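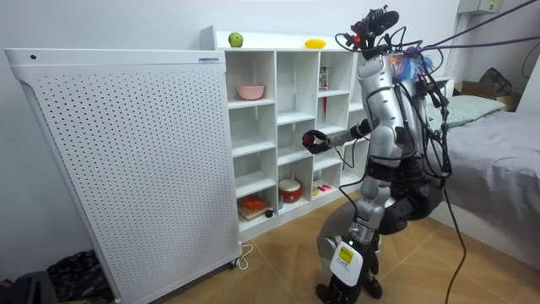
From the Home Technology Desk

If you have ever come home to find the fruit on the wrong shelf and felt your shoulders drop, you will understand why I said yes so quickly when Oltmanns offered us a morning at their Saltstead flat. The firm rents out humanoid helpers by the month, and its new tidying service, called Grovivport, has been open for orders since January. I went along with a notebook, a flask of tea and, I admit, a good many doubts.

Ayane Matsuda, who looks after the service, made me very welcome and let me ask every silly question I had brought with me. You choose the shelves you want looked after, she explained, and an Oltmanns fitter spends 2 days teaching the robot where your things belong. After that it works from a list, which you can change on your phone — my favourite part, as I change my mind a lot.
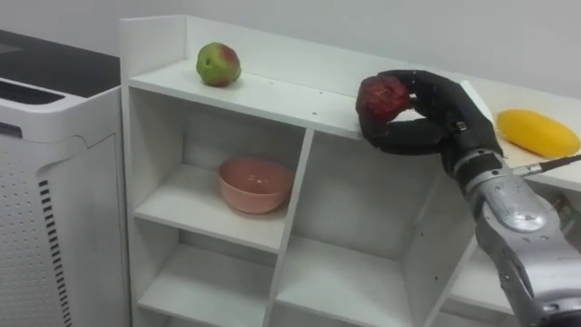 A dark red apple in hand at the top shelf, with a paler one further along.

Fruit is a fair test, I think, as you want a hold that is firm without being rough. The low cubbies are where I would most like the help, my knees being what they are, and where I would look hardest before signing anything. Small things get pushed to the back, one thing sits half behind another, and there is a shelf just overhead to mind.

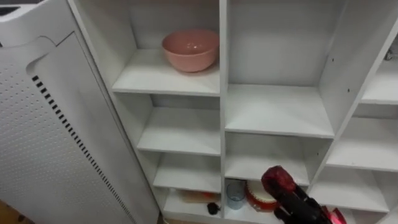 Rukhsana Butt, who has had the service at her house in Plastdale for 12 weeks, told me over the phone that she keeps her list short and leaves the glassware off it altogether. She pays 86 pounds a week, with a minimum term of 3 months, and says she would sooner give up the dishwasher. I am not quite there myself, but I did ask for the order form.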